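4.2 Where the parts wait

Most accounts of desktop repair treat the computer as the whole of the subject and the table as something that happens to be under it. We came to the opposite view in February, after reading 82 sets of bench notes from the Sasari and Plernar workshops, in which the commonest complaint concerned parts already taken out and put down somewhere sensible. 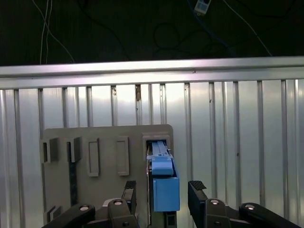 Figure 3. Upright grey panel with square slots and raised frames; a light blue latch-like part sits in the larger slot at the right.

Þórarinsdóttir's rule, that every part should have one place and one way round, sounds like advice for a cutlery drawer. It is harder to keep than it looks. A memory module will lie happily on any flat surface, including several from which it will later slide. A hard disk is better behaved but takes up room, and its caddy has opinions about which side is the front.

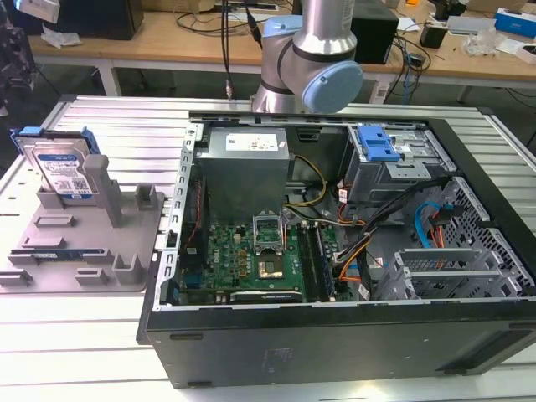 Laying the tower on its side settles one argument, as gravity then holds most things where they were left. It does nothing for the cables, which drift over whatever is wanted next. The Hultance checklist gives them 2 lines out of 7 pages, and one of those is a heading. We return to cables in section 5, with less patience.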